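Fondel: Questions We Keep Getting

5 min read

Print | E-mail

Our review of Fondel went up last week and the inbox has been lively ever since. Most of you wanted to know the same few things, a couple of you wanted to fight, and one of you wanted a recipe. The answers are below, minus the recipe.

What is Fondel, in one breath?

A point-and-click adventure set in Corkville, a harbor town where it rains in every chapter and everyone owes money to the same landlord. You play Ouellet, a night clerk at the only hotel, who would like to be left alone and is denied this for 13 chapters.

Do I need to have played Milix first?

No. Milix is by the same studio and shares the town, but it takes place long before Ouellet is hired. You'll miss a running gag about a ferry. I got the gag, and I can report that you'll live.

How long is it?

My first run took 13 evenings, a chapter a night, with snacks. If you skip dialogue you'll finish much faster, though at that point I'd gently ask what you bought it for.

Is it scary?

It's marketed as horror. I found it mostly damp. Chapter 9 has one good jolt involving an elevator, and the basement music did make me turn a lamp on. Younger kids might not love it. My cat slept through the whole thing.

Are the puzzles fair?

Mostly. You carry too much stuff, as the genre demands, and you will at some point try every object on every other object like a raccoon in a hardware store. The clock puzzle in chapter 4 is the exception. It depends on a word that appears on one menu, in one room, that you can't return to. Write down the soup.
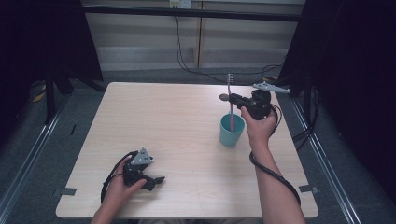

Linnea Lindholm

Is there a hint system?

There is, and it has an attitude. You call the front desk from any phone in the hotel and the day clerk sighs at you. The first hint is vague, the second is rude, and the third is the answer. I called more often than I plan to admit on a page with my name on it.

How many endings are there?

Three proper ones, plus a joke ending if you quit your job in the first chapter. The proper ones split late, so keep a save at the start of chapter 12. The one where Ouellet takes the ferry is the best written. The one with the landlord feels like everybody had a train to catch.

Can I miss achievements?

Oh yes. There are 40, and nine can be missed for good. The worst offender asks you to collect all 141 room keys, several of which sit in places you walk past exactly once. Chapter select doesn't help, as it wipes your key count when you use it. I have 138. I don't want to talk about it.

How does it run?

Fine on my aging laptop, apart from long loads whenever you enter the lobby. I had two crashes, both while opening the map, and lost a few minutes each time. The game saves when you change rooms, so change rooms a lot.

Controller or mouse?

Mouse. The controller works, but the cursor drifts across the screen like it's looking for its glasses. You can raise the speed in the options menu, and then it drifts faster.

Is the voice acting any good?

Ouellet is great — tired in a way I believe. The landlord appears to have been recorded in a different building from everyone else. You can turn voices off one character at a time, a feature I now want in every game and at most dinners.

Will there be more?

An extra chapter is planned for October, free for anyone who owns the game. It follows the day clerk, and I'm hoping we learn what all the sighing is about.

Are you changing the score?

No.

Last updated 2024-07-14

Print | E-mail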